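Chapter 5
Storage and the Small Home

Most people who move into a smaller home expect to run short of floor. What they run short of first is somewhere to put things.

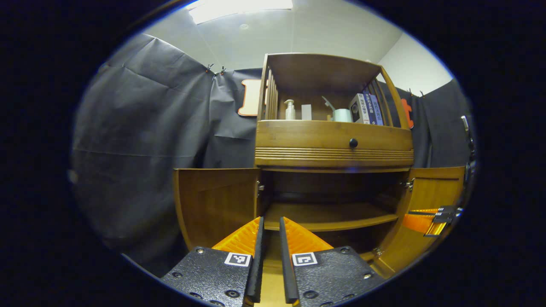

In this chapter we look at how households store what they own, how much of it they use, and what that means for anyone planning or furnishing a room. The subject is often left until late in a project, when the walls are up and the sockets are in. By then the choices are few. A recess that could have held shelves has a radiator in it, or a door opens the wrong way and blocks the only useful corner.

The chapter draws on a survey of 157 flats in the Hedlund housing scheme, carried out by Gøran Wallin over one winter and finished in July. Wallin asked each household to list the contents of one room and to mark when each item had last been used. The longest list ran to more than 2,000 entries, most of them paper, tools and sewing materials. The shortest fitted on a single page. The two flats had the same floor plan.

Three terms are used throughout. Daily storage holds things that are handled every day, such as cups, keys and coats. Seasonal storage holds things that are needed for part of the year. Deep storage holds things that are kept but rarely touched – old letters, spare tiles, a cot waiting for the next child. Trouble usually begins when deep storage spreads into places suited to daily use.

Height matters as much as volume. A shelf between the hip and the shoulder can be reached by most adults without bending or stretching, and it should be given to daily items first. Low cupboards suit heavy things, but a deep one is awkward for anyone with stiff knees. Doors also need room to swing, and this is easily forgotten when a plan shows them closed.

Section 5.1 sets out a simple method for measuring what a household owns. Section 5.2 compares built-in and free-standing furniture, and Section 5.3 returns to the Hedlund flats. Before reading on, choose one cupboard at home and write down what you think is inside it. Keep the list, as you will need it for the first exercise.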